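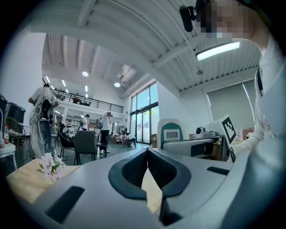
A Pair of Hands for the Robot
By Solange Campbell

My mother taught me to fold napkins by standing behind me and moving my hands with hers, and I thought of her a good deal during my stay at Paquette, where I had been sent to try out the Clotis. It is a pair of hand-held grippers, made by a small firm called Ziltis, and you use it to teach household jobs to a robot that needn't be in the room. You pick up the grippers, you do the job with them, and the kit remembers how you did it. Later on, somewhere else, a robot arm with the same sort of fingers has a go.

I should say at the start that I'm not an engineer. I write about kitchens and workshops and the things people buy for them, and my experience of robots before this was one vacuum cleaner (much loved, often stuck under the sofa). But Ziltis says the Clotis is meant for people who know the job better than they know the machinery, and I do know how to put a remote control in a box.

Paquette is a big, bright, hard-floored place with a mezzanine along one side and tall glass doors to the garden, and people rent it by the day for all kinds of things. I was given a wooden table with a lovely wavy edge, and a bunch of pink flowers for company, and my teacher was Carter Bélanger, who runs the training days that come with the kit. He is a patient man. He needed to be, as on my first morning I held both grippers like hairdryers and couldn't understand why nothing closed.

Once you've got the hang of it, the grip is really very pleasant. The fingers sit out in front of your own in a smooth grey housing, with soft black rubbery edges where they meet, and you work them by squeezing. A light squeeze gives a light pinch, a firm one gives a firm pinch, and after an hour or so I'd stopped thinking about my hands at all. The edges hold on to slippery plastic better than I expected. They are much less happy with anything thin and flat, and I spent a silly amount of time chasing a bank card across the table until Carter showed me how to slide it to the edge first and catch it there.

Doing it slowly

What surprised me most was how differently you behave when every movement is being kept. At home I'd toss a remote control into a box without looking. With the Clotis I found myself lowering it in like an egg, and Carter had to tell me off for it. The robot, he explained, copies what it's given, so if you creep about, it will creep about too. "Do it the way you'd do it if the kettle was on," he said, which I've since written on a sticky note and put on my desk.
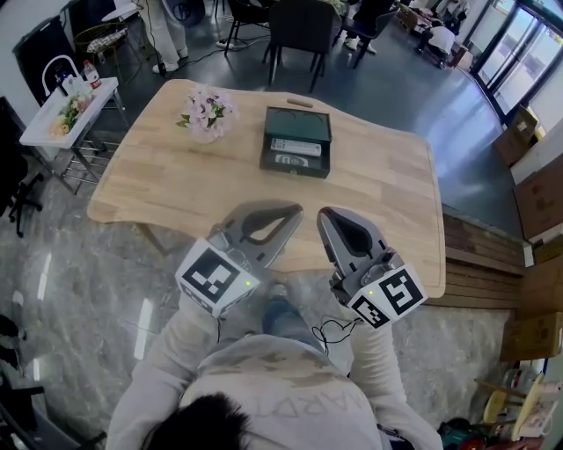
The other habit I had to lose was looking only at the thing in my fingers. Each gripper carries a white cube with black patterns printed on it, and the system works out where your hands are by keeping those cubes in view. Hunch over, or cross your wrists, and one cube hides behind the other, and then that stretch of the recording has a hole in it. You learn to keep your elbows out a bit and your hands apart. It felt stagey for the first morning and then it didn't, although my shoulders had views on the matter by teatime!

There is a small green light on each cube too, and I became quite fond of glancing down at the pair of them before starting. The cables I was less fond of. They're thin and they don't weigh much, but they do like to gather in your lap when you're sitting down, and I'd love to see a clip or a sleeve included in the next version. Carter uses an old hair tie.

The software, and the waiting

Everything you record goes into a program called Stastiler, which comes with the kit and runs on an ordinary laptop. I had been dreading this part and it was fine, mostly. You get a list of your attempts, you can play each one back, and you throw out the bad ones with a single click. Naming them is a chore. By the end of my first afternoon I had a long column of things called "box", "box again" and "box better", and I couldn't have told you which was which. There is a search, but it only looks at names, so a bit of tidiness early on will save you a headache (I wish I'd been told, or rather I wish I'd listened when I was told).

You also need patience in a wider sense. I had pictured myself showing the robot something twice and then sitting back with a biscuit. Ziltis suggests 1,000 recordings for one simple job, done with different boxes, on different tables, in different light and by more than one person if you can manage it. I made a very small dent in that. Carter says most customers share the work among colleagues and do it in short bursts, and I can believe it, as my own attention starts to wander well before the batteries do. Those last up to 90 minutes, by the way, and charging is done on a little stand that takes both grippers side by side.

Who it's for

The Clotis costs 1,175 pounds for the pair, with Stastiler and one training day for up to four people included. That's a lot of money if you're merely curious, and I wouldn't tell a friend to buy one for the spare room. For a college department, or a small company that already has a robot arm and is tired of programming it by hand, it seems to me fair value, mainly on account of that training day. I had read the manual beforehand, twice, and I still learned more from ten minutes of Carter moving my elbows about than from all its diagrams. The manual, I'm sorry to say, is a muddle, with the page on fitting the cubes placed after the page on using them.

Left-handers will want to know that the two grippers are built the same way, so you can lead with whichever hand you like. People with small hands, and I'm one, may find the reach to the squeeze bar a stretch at first; there is a spacer in the case, tucked under the foam where I didn't find it until my last day. Please look under the foam.

I went back in October to see what an arm had made of other people's lessons in the same job. It picked up a remote, paused over the box for a moment, and put it down inside at a slight slant, exactly as I would have done with the kettle on. Then it did it again, and I stayed and watched for much longer than I'd meant to.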